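Trerkum Language House is looking for a part-time Evening Course Coordinator

Trerkum is a small language school for adults. We teach English, Spanish and Slovak to people who work in the day and study after it. This year we have 200 students, and the office work became too much for the teachers to do between lessons. For this reason we open a new position, starting in January.

The coordinator will be in our office from 4 p.m. until the last group goes home. You will answer the phone and e-mails, register new students, prepare attendance lists, and find a substitute when a teacher is ill. You will also give the placement test to beginners. The test is short and we will teach you how to give it.

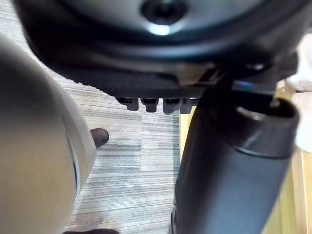 The person we look for is patient, writes clear English, and speaks at least one more language from our program. Experience in a school is welcome but it is not required. A good part of our students are shy on the telephone, so a calm voice helps very much. In the first month you will learn our Nandetti registration program, and you should be comfortable with learning it mostly by yourself, with a printed guide. We only expect you to use a computer, a printer and a telephone.

We offer a contract for one year with the possibility to extend it. The pay is by the hour and is discussed at the interview. You can attend one of our courses without paying, together with one member of your family. In the summer the school is closed for 3 weeks and this time is paid.
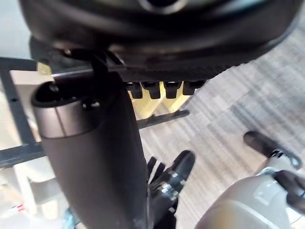 Yellow wooden panels and a black metal frame with small holes.

You would work closely with Yatziri Ibarra, who leads the Spanish groups and makes the timetable. The timetable changes 2 times in a year, and before each change there is a busy week with many calls. Outside of these weeks the evenings are mostly quiet.

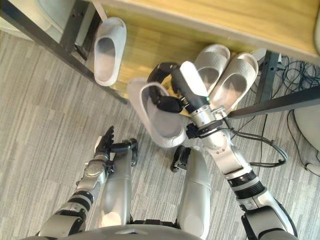
A light gray slide slipper over the patterned carpet, near the desk.

To apply, please send your resume and a short letter to the school office, Letavska 3622, or bring them in person after 4 p.m. In the letter, tell us which languages you speak and on which evenings you cannot work. Please write the word "Coordinator" on the envelope. We will answer every letter, also when the answer is no.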